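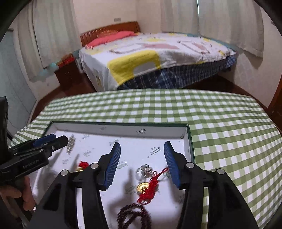 **packbench_lu:** Our gift shop supplier, Flilska, wants people to sort trinkets with hand grippers so a robot can learn it. Charms, tassels, beads. I used to sort 500 a shift by hand. Now I do 114 and get called a "demonstrator." Same pay, nicer title.

**gmgu:** Title's the whole raise, congrats. Do they still track speed?

**packbench_lu:** No, smoothness. My supervisor tells me to move "like I mean it."

**tassel_hater:** You're training your replacement, you know.

**Sakda B.:** Disagree. We did this at Vullero and the arm still can't handle anything with a cord on it. Two of us got moved to fixing its mistakes - steady work, sadly.

**tassel_hater:** Two out of how many?

**Sakda B.:** Nine.

**packbench_lu:** Great. I'll ask on Thursday who gets the beads.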